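Yensuk Insertion Board Kit
Demonstration fixture for recording plug and socket tasks
Made by Stindora. Sold through Tornex and two regional resellers.

Price: $900 without the arm mount
In stock, ships Wednesday

Our shop's notes

We sell this kit, and we also think most labs that ask us for one should read the next few paragraphs before they order. Stindora's own brochure says the Yensuk board will "teach your arm to assemble." It won't. It is a board with slots in it. What it gives you is a place to collect recordings of a hard little job, done the same way each time, so that whatever you train on those recordings has a fair shot.

The job is insertion. An operator drives the arm, brings the part up to an opening in the board, lines it up, and pushes. Each try is saved as one recording, with the wrist view and the joint readings on the same clock. A wrist camera is not included, and without one we don't see much point in the kit. From across the room, the last half inch is hidden by the hand.

What the wrist camera gets 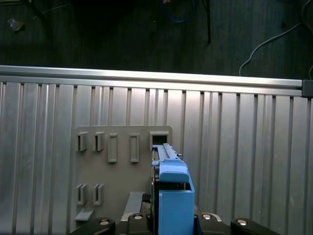
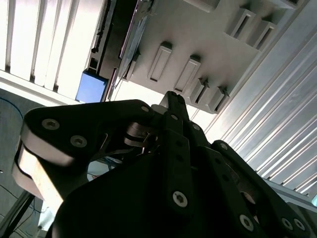 Wrist views from one recording setup. First view: the tip of the blue part at the lower edge of a square opening. Second view: the gripper below a row of slotted brackets.

Look at the first view and ask what a model is supposed to learn from it. The tip is touching the edge of the hole. A person knows to ease off and shift up a hair. A model only knows that if your recordings include plenty of cases like this one, along with the fix. Most sets we have been shown don't, as the operators were told to throw out anything messy. Keep the messy ones and label them.

Glare is the other complaint we hear. Ribbed metal behind a board throws bright streaks into a wrist camera, and they move when the arm moves. If your working cell will have shiny metal in it, leave it in. If it won't, hang a matte cloth and save yourself the trouble.

How many recordings do you need?

The brochure claims 333 good tries are enough for one opening. We couldn't get Stindora to tell us which arm, which model, or what counted as a success, so please treat that number as advertising. Our bench unit gave us three usable hours of recording in a full working day. The rest went to resets, dropped parts and an operator who needed a break. Plan your budget on that.

In the box

Yensuk board, molded, with mounting screws
8 insert parts
Giso logging software, single seat, one year
Printed setup sheet

Not in the box: arm, gripper, wrist camera, lights, aluminum frame.

About the Giso software

It records and it plays back. The "auto quality score" it puts on each try seems to reward speed and little else, and we would turn it off. Export works fine. Renewal after the first year is extra, and files you have already exported stay readable if you let it lapse.

Who should skip it

If you have one part and one socket, bolt your real socket to a plate and record on that. It will cost you less, and the data will match the job. The kit makes more sense for groups that want several openings on one surface, or that need two sites to record on matching boards.

Returns

Unused boards can come back within the month. Scratched boards can't, and insertion work scratches them quickly. Spare insert parts are sold singly; ask for current pricing.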